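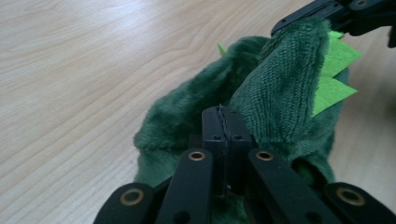
A green dinosaur on one of our worktables, seen from the back.

About Drudley Soft Toys

Posted in August by Mio Arai

Drudley Soft Toys is a small workshop in Dromstead that makes, repairs and cleans plush animals. Nine people work here. We sell finished toys through shops and directly to families, and we take in soft toys of any make for repair.

How we started

Tharindu Sheikh opened the workshop in two rented rooms above a dry cleaner on Montes Street. He had trained as an upholsterer and was used to seams, stuffing and fabrics that stretch the wrong way. The first work was all repairs. People left their toys with the dry cleaner downstairs and picked them up from the same counter a week or two later.

After a few years of putting other companies' toys back together, we had a fair idea of where they come apart. Tails and necks go first. Small felt parts such as ears, spikes and claws come next, usually at the point where they enter the seam. We drew our first patterns with that in mind. We moved to our current building on Vera Road when the rooms above the dry cleaner could no longer hold the cutting table.

What we make

Our own range is mostly dinosaurs, with a few bears and a long-eared rabbit that we keep meaning to redraw. We finish 3000 toys in a normal year. They are sewn in small batches, so a color may be gone for a couple of months before it comes back.

Many of the toys use more than one fabric. We like a shaggy fur next to something flatter with a rib or a loop to it, as on the dinosaur at the top of this page, where two dark greens meet. Children find the join with their fingers and tend to hold the toy there. The bright lime spikes are felt. Felt holds a clean triangle and the edges do not fray, but it has to be caught well inside the seam or it will pull out.

Fur is cut from the back, one layer at a time, with the blade going through the backing only. If you cut through the pile you get a blunt line along the seam and a great deal of fluff on the floor. After sewing, the trapped fibers are teased out with a blunt needle so the join is covered.

Stuffing is done by hand. The narrow parts are filled first and packed firmly, and the body is filled last and left softer. A certain amount of lumpiness under long fur is normal and settles with handling. If it does not settle, send the toy back and we will open it and redo it.

Repairs

We repair toys from any maker, new or old. The most common jobs are split seams, flat stuffing, missing eyes and loose felt. We keep a cabinet of 200 fabrics for patching, many of them offcuts that can't be bought anymore. When we have no close match we will tell you before we start, and you can choose between a visible patch and having the area darned.

Please include a note with the toy's name, if it has one, and anything you would like left alone. Some owners want a worn nose or a faded ear to stay as it is. We write this on a card that is kept with the toy the whole time it is in the building.

A repair usually takes two weeks. Toys with long fur can take longer if they need washing, as the pile has to dry all the way down before anything is sewn. We don't wash toys with music boxes or battery packs unless these can be taken out first.

Looking after your toy at home

Surface marks come off with a damp cloth and a little mild soap. Brush long fur with a soft baby brush, working from the tips down toward the backing. Ribbed and looped fabrics should not be brushed, and a pulled loop should be eased back with a needle and never cut. Keep everything away from radiators and tumble dryers. Felt spikes that have bent can be pressed flat between two books overnight.

Who does what

Tharindu still draws the patterns and does most of the difficult repairs. Mio Arai runs the sewing room, orders the fabric and answers the mail. The rest of the team cut, sew, stuff and pack, and most people can do at least two of these jobs. New staff begin on stuffing and move on to seams once they know how a finished body should feel.

Every toy is checked before it is packed. The checker pulls on each limb and each felt part, runs a hand along the seams and looks over the fur for stray pins. Toys that fail go back to the person who sewed them.

Visiting

The front room at Vera Road is open from 10 a.m. to 4 p.m. on most working days. You can buy toys from the shelves, drop off a repair or look through the fabric cabinet. There is a window through to the sewing room. We close for part of August, and repairs left just before then will not be started until we are back.

School groups are welcome in the mornings if arranged ahead. We give each class a bag of offcuts to take away, and felt is always the first thing to go.

Shops that would like to stock our toys should write to Mio for the current list. We don't have a minimum order for the first delivery.

14 comments | 37 shares

Contact: Drudley Soft Toys, Vera Road, Dromstead | Repairs desk | Shop orders | © Drudley Soft Toys. All rights reserved. | Back to top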